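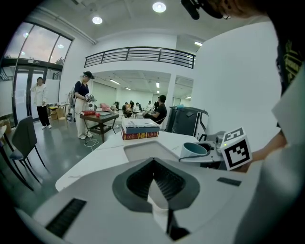

Two hand-held grippers at the white table: books, a mug and a cable within reach.

Skukero Hand-Held Gripper Kit
Planning and price information

The kit is for teams who want to record handling tasks by hand, before they decide which robot arm to buy. An operator holds the gripper, does the task at a normal table and the recording is kept for later training.

What one station needs
One table, with free space for the operator on at least one side
One gripper per operator, or two for two-hand tasks
One backpack for the recorder and battery
Everyday objects from your own work: books, mugs, cables, boxes

Prices
Gripper, single: 400 euro
Recorder backpack: 309 euro
Spare battery with charger: 156 euro
Finger set, replacement: 29 euro
Prices are without tax and delivery. The Breline software licence is quoted separately, as it depends on the number of seats.

How many to order
For a first project we advise two complete stations and one spare gripper. Fingers are wearing parts, so please put at least four sets in your budget for the first year. If your operators work in shifts, order one extra battery for each backpack. Gülizar Keskin in our planning office can check your list before you send the order.

Room and furniture
You do not need a closed laboratory. An open room is suitable when people can pass without touching the table. Please measure your tables before ordering the Polat clamp set, it fits only tops with a straight edge. For curved tops ask for the Nerora stand.

Delivery
Orders which we receive until Friday noon are packed in the following week. Grippers and backpacks travel in separate boxes. The price list is renewed every January and written offers stay valid for six weeks.

Loan units
A loan station can be booked for two weeks. The fee is taken off the invoice if you buy afterwards. For dates write to Carleen McKinnon, Sales.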